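Ranger, d'accord. Mais ranger pour qui ?

On a monté les étagères jaunes en juillet, à l'atelier de Hillgate. 379 euros, livraison comprise. Tout le monde content. Et depuis, les cartons continuent de vivre par terre, les bacs aussi, on les empile parce que c'est plus rapide. Moi la première.

Je ne crois plus au rangement qui cache. Le carton fermé, c'est l'oubli. Chez Narner ils étiquettent tout, bravo, 240 étiquettes, et ils passent quand même la matinée à chercher une vis.

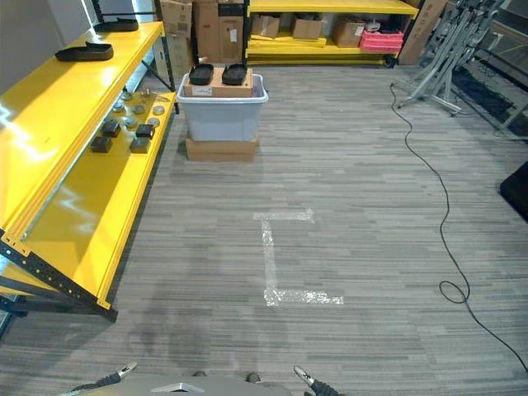
Les étagères jaunes, les plateaux noirs, et la pile sur la moquette.

Les petites pièces, étalées à plat, on les voit. Un disque, un bloc, hop, dans la main. Ça fait désordre ? Tant pis. Un plateau à rebord vaut dix tiroirs, surtout à 4 euros pièce.

Le reste, les cartons au sol, là oui, il faut s'y mettre. Vider, plier, jeter. Quarante minutes un soir, pas plus, sans racheter des boites. On achète toujours des boites. C'est même comme ça que le problème à commencé.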